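Bunine Asked Shoppers How They Pack Food for a Day Out, and the Sandwich Is Still on Top

Press information - for use from June

Bunine, the shopping and recipe site for families, has today published the results of its first Picnic Basket Survey. The site asked 3,000 adults what they take with them when they eat outdoors, how much they spend on it, and who in the family prepares it.

The sandwich remains the most popular picnic food in every part of the country which was included. In second place the regions do not agree. People living near the coast prefer cold chicken, while people living inland choose a savoury pie or a pasty. Salad came fifth in all regions, after crisps.

"I was expecting to see much more salad," said Vitória Cardoso, who is editor of food and home at Bunine. "When we speak with our readers in spring, they tell us about grain bowls and grilled vegetables. Then the summer comes and they make egg sandwiches, the same as their parents did. I do the same in my house, so I cannot complain."

The survey has been carried out by the research office Momer, through an online form which was open for three weeks in May. Persons who said that they never eat outdoors were thanked and did not continue to the other questions.
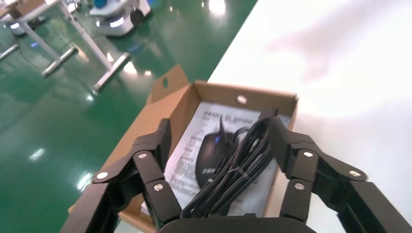
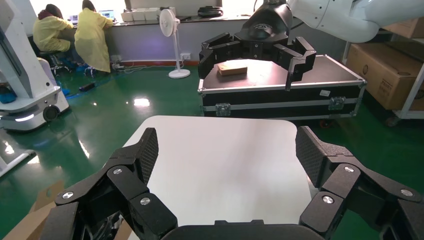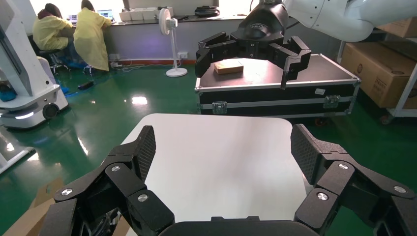 Price was the other large subject of the survey. Over 900 of the persons who answered said that they plan the picnic around what is on offer in the supermarket that week. A smaller group, 400 persons, said that they buy everything ready made on the way, and this group was also the one most often unhappy with what they had paid.

Drinks divide the generations. Younger adults take cans and buy them cold, and those above sixty still carry a flask with tea, also in August. The flask was most common in the Cledach valley, where 180 people took part.

"A picnic becomes expensive in the last ten minutes, at the till of the petrol station," said Abelardo Apaza, who writes about household budgets for the site. "If you put the drinks in the fridge in the evening before, you have already saved the price of the ice cream."

Participants were also asked what they most often forget at home. The bottle opener was first, then salt, then something to sit on. Several people wrote in the comments field that they had once forgotten the food itself - one family from Wada drove back for it and ate it in their own garden.

To go with the results, Bunine has put together a free collection of picnic recipes, with a shopping list for each. All of them can be made on the evening before and eaten without a knife. The collection includes a potato and leek pie, cold chicken with lemon, and four fillings for sandwiches which stay good in a warm car for the length of a normal journey, if they are kept in a cool bag.

The full results, with tables for each region, can be read on the Bunine site without registration. Journalists can ask the press desk for the complete list of questions. Vitória Cardoso is available for interviews by telephone in the mornings until the end of June.

About Bunine

Bunine publishes recipes, price comparisons and shopping advice for families. The next survey, about school lunch boxes, will be published in September.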